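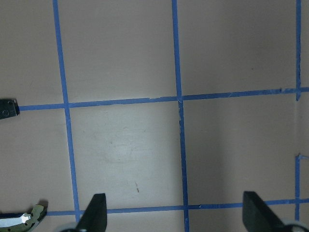
Blue painter's tape dividing a work surface into cells.

Belell opens free bench-marking guide to schools and small workshops

Fliltov, January – Belell, the workshop supplies firm, has published a free guide to dividing up a shared workbench using ordinary painter's tape. The guide is called Kozma and can be downloaded from the Belell website or picked up in print at the trade counter in Fliltov.

Kozma is meant for people who sort, lay out or assemble small parts by hand and need a simple way to agree where things go. It covers measuring up, laying the long strips, adding the cross strips and labelling the cells. A separate section deals with repairs, as tape lines wear with use and edges start to lift or tear.

The guide runs to 20 pages and was written over the autumn with input from users of Lerko, the bench loan scheme that Belell runs for schools and evening classes. Lerko now has 446 members.

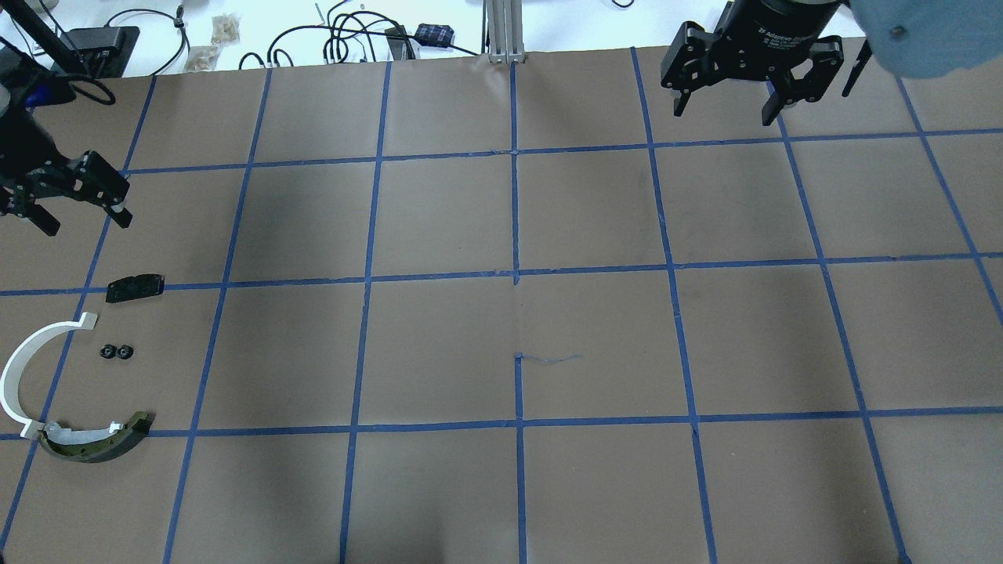 Lines of blue tape form rows of cells across the work surface.

Painter's tape was chosen for the guide as it is cheap, easy to see and simple to lift when the layout needs to change. Lines do not have to be perfectly straight. For most sorting work, a grid that leans a little is as useful as one drawn with a set square, and the guide gives a rule of thumb for how much drift to allow before a strip should be laid again.

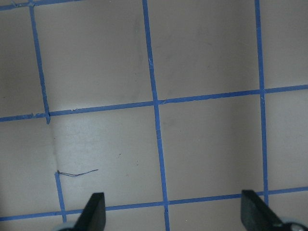 Torn ends and small overlaps can usually be left alone. Where a strip has come away altogether, the guide advises cleaning the surface first and joining the new piece to the old at a crossing – a join in the middle of a cell side is more likely to catch on sleeves.

A starter pack with 4 rolls of tape, a steel rule and a printed copy of Kozma goes on sale at the same time. Lerko members can order one pack per bench at a reduced price. Classes wishing to join Lerko can apply until the end of March, and over 29 places are still open.

Notes to editors

Belell supplies benches, tape and hand tools to workshops and schools. Print copies of the guide are available on request from the Belell press desk, which is open from 9am to 4pm.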